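Clearing Off a Computer Desk in 22 Minutes

My desk had gotten so bad I was eating lunch with my plate on the printer. So last week I set a timer and did the thing properly, and I'm writing down what worked before October gets busy and I forget all of it!

Start with the keyboard

Pull it toward you, flip it over and give it a few good taps (outside, if you can stand the walk). Then look at the cables. Mine always end up lying right across the keys, and I'll type around them for months.
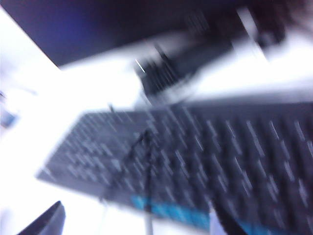 I go over the keys with a barely damp cloth, then a dry one, and I do the desktop while everything's shoved to one side. White desktops show every crumb and coffee ring, so a little baking soda on the cloth helps.

Then the cords

My friend Samer Tannous swears by bread clips with the names written on them. I like masking tape flags better, one at each end of the cord. Leave a nice loose loop near the plug so nothing tugs when you move the webcam, and wipe metal edges with a dry cloth only or they streak.
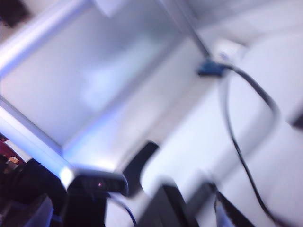
What I'd skip

Those stick-on cable hooks. I bought a pack of 42 and 3 are still up.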